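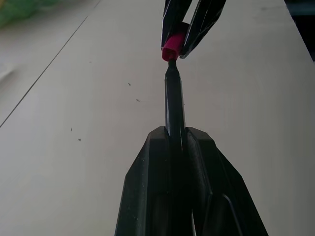
Caps and drying out in shared felt-tip markers

By Eifion Rosser
June 18, 2023

Print this page | E-mail this page

Introduction

This project looked at why shared markers stop working and whether the cap has much to do with it. The art and design rooms at our college get through a lot of markers, and most of those thrown away look nearly new. I wanted to know if they were empty or had been left open. A slim marker with a black barrel and a bright pink cap is a good example of the kind I was interested in, as the cap is the only large area of colour on it, and if that cap goes missing you are left with a plain black pen. The tip is narrow and the cap has to come down straight over it, with the two lined up before they meet. When people are packing up in a hurry they often don't do this. The cap goes on at a slant, or gets pushed on without reaching the point where it grips.

My supervisor was Keith Partington. He suggested that I keep the project to one type of pen, but the rooms had a mixture, so I kept the mixture and recorded the make of each pen.

Collecting the pens

I put a tray in each of the art rooms and asked people to drop in any marker they thought was finished with. I also emptied the pots on the windowsills and the drawers under the cutting tables. This gave me 393 pens. The makes were Skenton, Ganari and Griffiths, plus a few with the name rubbed off, which I recorded as unknown.

Each pen was given a number on a paper label wrapped round the barrel. My first labels were too wide and stopped some of the caps from going on, so I cut them down and stuck them nearer to the other end.

For every pen I wrote down:

- the make
- the colour of the cap, if it had one
- the colour of the ink, if it made a mark
- whether the cap was fully on when I picked it up

I then drew a line with each pen on cartridge paper. If the line was unbroken I counted the pen as working. A faint line counted as working as long as it had no gaps. I know this is a generous rule and I come back to it below.

Results of the sorting

Of the pens collected, 236 were working. This was far more than I expected from trays that were meant for finished pens. Several people told me they throw a pen in if it skips once, and don't try it again.

There were 77 pens with either no cap or a cap that belonged to a different pen. Swapped caps were mostly found among the Ganari pens, where every colour has the same black barrel, so a wrong cap doesn't look wrong until you draw with it. The Skenton pens have a coloured plug in the other end as well and hardly any of them had been swapped. A cap from one make would sometimes push on to another make and feel tight, but come off again when the pen was shaken in a closed box.

Drying test

For the second part I took 25 working Ganari pens and split them into three groups. One group had the caps pushed on until they clicked. One group had the caps resting on the tip but not clicked. The last group was left open. They were all laid flat on a shelf in the print store, away from the radiator, and I drew a line with each pen every morning before lessons.

The open pens went first, and they went faster than I had planned for, so I missed the point at which a couple of them stopped. The resting group was slower but had begun to skip by the end of the week. The clicked group showed no change that I could see.

I tried to bring back the dried pens by clicking the caps on and standing them tip down in a jar overnight. Some of the resting group recovered enough to draw with. None of the open group did. I also tried a drop of water on the tips, which made the colour patchy and I would not recommend it.

Problems

The line test depends on how hard you press. I did all the lines myself to keep it the same, but my hand was tired by the end of a session and some of the later lines look lighter. A small weight on a sloping board would have been better. I drew up a design for one but did not have time to build it.

The groups were small and used only one make, so the drying results should not be taken as true for the Griffiths pens, which have a thicker tip. I did not measure the temperature in the print store either.

What has changed in the rooms

The working pens have gone back, sorted by colour, in blocks drilled with holes so that each pen stands upright with its cap on top. The blocks were made from offcuts in the workshop. Spare caps are in a tin marked Caps by the sink. There is a Draltatard poster rail on the wall over the blocks, and I have used it for a sheet showing a line in each ink colour next to the cap that goes with it.

I will repeat the count in September with the same rule for a working pen, so that the two sets can be compared. The record sheets and all the test lines are in the folder in the print store.

Contact: Eifion Rosser, c/o the art and design office | Copyright 2023 Eifion Rosser | Back to top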